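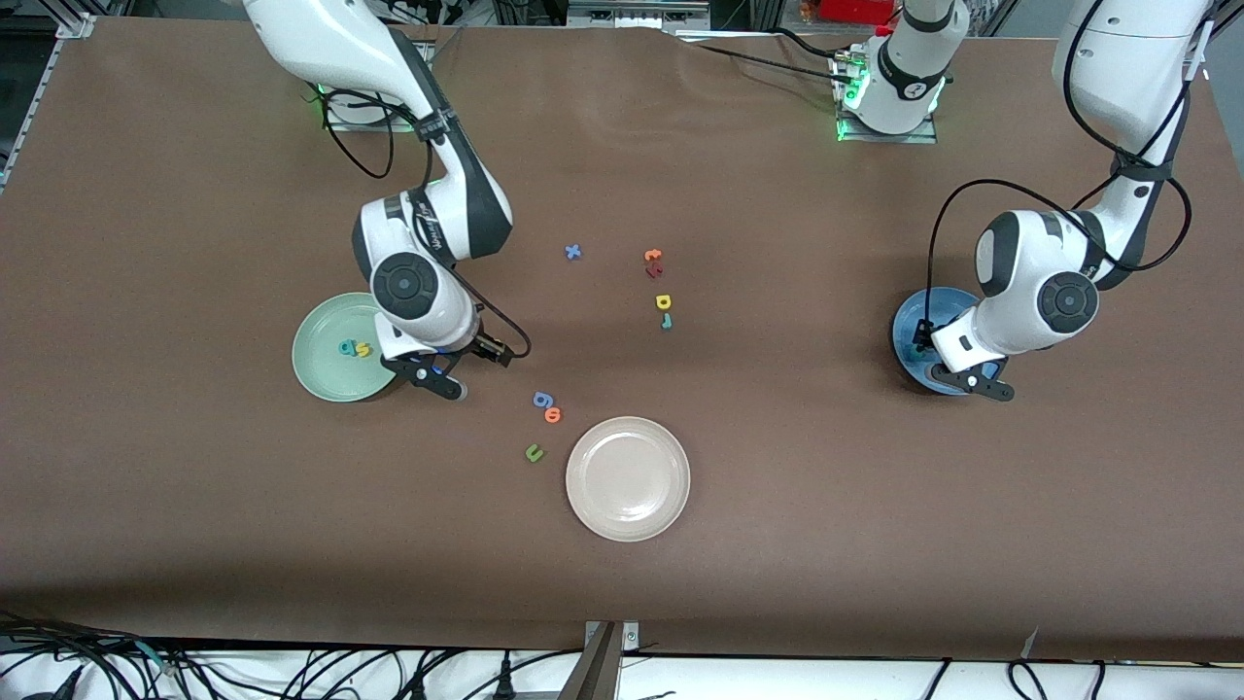

FOR RELEASE 12/22/23

Ledmont Student Team Finishes Fall Project on Two-Arm Letter Sorting

LEDMONT. The robotics project class at Ledmont Technical College has completed its fall assignment, a tabletop sorting task in which two robot arms pick up foam letters and place them on plates. The class began in September and met in the automation lab. Final runs were held this week.

Each team received the same task sheet. Loose letters are scattered on a cloth-covered table between the arms, together with round plates in different colors. The operator names a letter and a plate. The arms must place the letter on the correct plate without moving the plate or dropping the letter off the table. A run consists of 6 letters and is stopped after 100 seconds.

Both arms carry a two-finger gripper with a camera mounted at the side. Foam letters were selected for the assignment as a test of grasp planning: an "l" lying on its side and an "o" call for different finger positions, and a letter resting against its neighbor has to be separated before it can be lifted. Placing a second letter on a plate already in use requires the gripper to clear the raised rim and leave the first letter where it is.

"Most of the lost points came from handoffs," said Hervé Renaud, who teaches the class. "When a letter is out of reach for one arm, the other has to bring it to the middle and release it at a usable angle. The teams spent more hours on that step than on letter recognition."

The highest score went to team Plera, whose members wrote a scheduler that assigns each letter to an arm before any motion starts and keeps the second arm parked while the first crosses the center of the table. Team Grernska placed second.

"We had a version that moved both arms at once, and it was faster," said Baldur Egilsson of team Plera. "It also stopped on collision checks in 2 of 3 practice runs, so we took it out."

Task sheets, scoring rules and run logs will be available from the department office after the winter break. The spring assignment will use the same table and arms, with stacked objects in place of letters. Registration is open to students who have passed the introductory controls course.

Contact: Hervé Renaud, Automation Lab, Ledmont Technical College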